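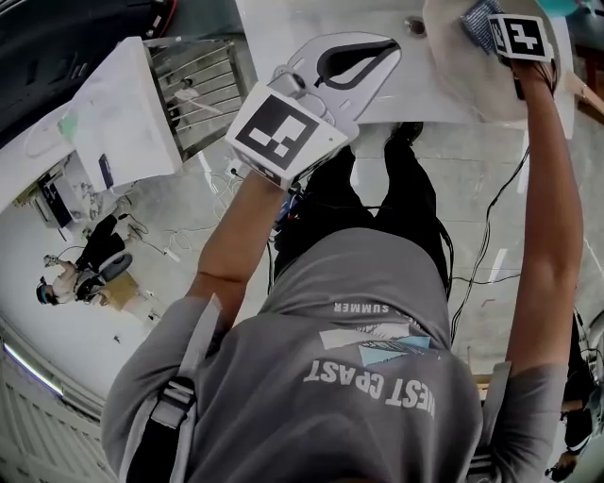 Speaker notes - "A table you can work at all day"
Vasanthi Panicker, workshop day at Vondora, August

Slide 1. Say hello, thank Jannik Kasten for the invitation. My talk takes 25 minutes, questions after.

Slide 2. Start with the back. Ask the room: who has stood at a table this morning and bent forward with both arms out? Wait for hands. Then explain that the height of the top decides most of this. At Güler we had all the tables at 90 centimeters, for tall people and for short people. The tall ones complained first.

Slide 3. The white top. I like white because small parts are easy to find on it. But it shows every mark, and under strong light it tires the eyes. Mention the cable hole: keep it near the far side, so that the elbows stay free.

Slide 4. The floor. Concrete is hard for the feet after some hours - we bought six mats and people moved them by themselves to the right places. Cables: I ask that they run along one side and never where someone must step back. Loose cords go up on a hook before lunch.

Slide 5. Straps and bags. If you wear something on the shoulders, adjust the buckle while standing in the working position, not upright. (Show with my own bag.)

Slide 6. Costs. One mat 325, one table with adjustable legs 900. Do not read the whole list, it is in the handout.

Slide 7. Chairs. A person who sits for a long time also needs to change place. Tell the story from Filta, short version.

Questions. If somebody asks about lamps, send them to Jannik.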